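Shared workshop, May walk-through before powering up
Build: Plolard handheld gripper pair, bench 5
Checked by: Bülent Yaman

1. Supply and fuse. OK. Reads fine at the terminals, and thank you to whoever finally labelled the switch!

2. Gripper cables, both sides. OK, with a comment. I gave each one a good slow wiggle at the back of the body and neither felt loose, but please leave a decent loop so your wrist isn't tugging on the plug all evening.

3. Bolts on the grey plates. Two on the left one needed a nip up. Done, and I've put a dab of thread locker on them while I was there.

4. Fingers open and close freely. OK. I ran 50 cycles on each, then went back and did the left again (it had a bit of a squeak, gone now).

5. Pinch points. Keep your own fingers on the handle, please, even when a part is stuck and it's ever so tempting to help it along.

6. Floor and walkway. Cables to be kept clear of the stand legs. Recheck after 200 hours.

7. Bench top. OK. Parts organizer only, everything else back on the shelves.
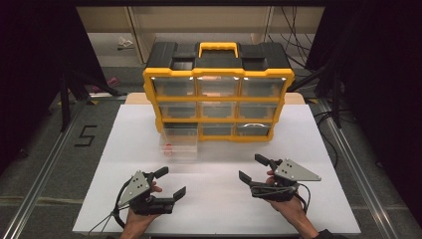
Item 7: bench top, bottom left drawer open, both grippers in hand.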